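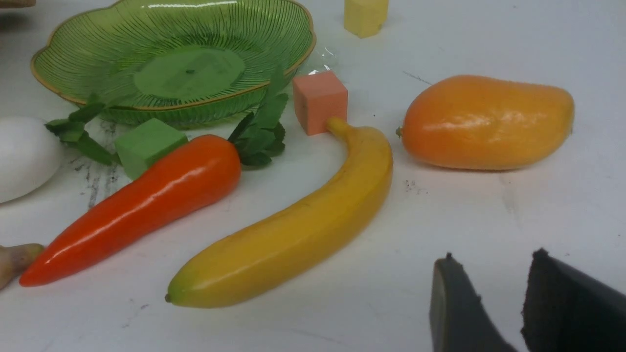 Recording a pick-and-place task by remote control takes more preparation than driving, and most bad recordings can be traced to the table. Set out the objects before you wake the arm. For the Namholm practice set we use artificial fruit and vegetables, foam cubes and a green glass dish as the place target. Leave some objects touching, the way the banana meets the pink cube, and keep at least one standing clear on open table, like the mango. The policy needs both cases.

Before you start

Check that the wrist camera shows both fingertips. If it shows only one, loosen the bracket, turn it and tighten it again. Wipe the tabletop. Set the leader arm to its rest pose and let the follower match it before you switch on recording.

Recording a demonstration

1. Start with the gripper open and above the table, off to one side of the objects.

2. Press record and wait 3 seconds without moving. The trimming script looks for this pause.

3. Move over the object you want. Turn the wrist so the fingers will close across the narrow side. For the carrot, that means across the body and well away from the leaves, which fold under the fingers and spoil the grip.

4. Lower straight down and close slowly. Stop squeezing when the fingers stop moving. Foam cubes dent if you keep going.

5. Lift clear of the rim of the dish before you travel sideways. Glass slides easily on this kind of table – one bump and the target is in a new place halfway through the episode.

6. Lower into the dish, open, back away and stop recording.

A good episode runs under 40 seconds. If you miss a grasp, try again once in the same recording. After a second miss, discard it and reset.

How many to record

Record 75 episodes per object. After every 3 episodes, move things: turn the banana, swap two cubes, shift the dish a little. Don't tidy objects into rows.

Save to the Sarnska folder, one subfolder per object, with the operator's initials in the name. Nusrat Tarar reviews new folders and marks the ones to redo. Episodes with a dropped object are kept in a separate folder named "drops" and are left out of training for now.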